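Gripper drops round objects in sim right after a good grasp
Posted by Babar Ghumman, 27 February 2022

Hi all, and thanks in advance for your patience with a long-winded newcomer! I'm running a simulated pick task in Skaron with a parallel gripper. Boxes are fine. Round things are driving me up the wall: the fingers close, the contact reading looks healthy, the arm starts to lift, and then the object shoots out sideways like a bar of soap. It failed on 30 of my last 70 runs. 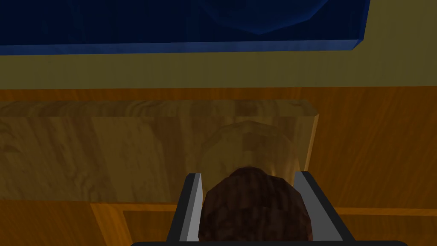 I've already raised the grip force from 20 N to 74 N, and if anything it got worse. Friction is at the default. Is there some setting I've missed?

Bahman Soltani
Welcome, Babar! I lost most of January to this one, so you have my sympathy. More force is probably hurting you. With flat fingers on a ball you only get a tiny contact patch, and if you squeeze above or below the widest part it pops right out. Put the force back to 20, lower the grasp until the fingers meet the middle of the object, and halve your physics time step. Then look at torsional friction, which may be off by default in your version.

Irstead
same here, never fixed it. i just use boxes now

Babar Ghumman
Bahman, thank you! I was gripping too high. Lowering it helped a lot, and I'll try the time step tonight.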